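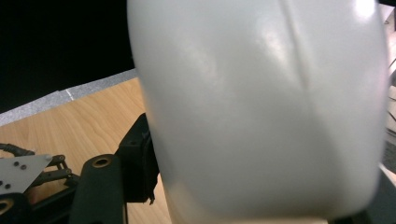
Search this book
Go
Chapter 4: What the Table Is For

I ate breakfast at the same table for years before I gave any thought to how it was used. Then I started this book and spent 39 mornings writing down everything that got put on ours and when it was taken away again – keys, post, a bottle of this or that, somebody's library book. My family found it very funny!

In this chapter I want you to do much the same (for one day only, I promise). We'll begin with surfaces, because that's where most household clutter first lands, and cupboards can wait until Chapter 5. You'll need a notebook, a pencil and a table that gets plenty of use. A desk will do if you live on your own.

I'll be borrowing from the Brukitz household diaries as we go, all 160 pages of them, and I've kept the diarists' own spelling. The word "dumping" comes up a lot. Have a look at the key terms on page 50 first if "resting place" and "home place" still feel muddled – they did to me for ages.

Contact Vakico Books | © Vakico | Back to top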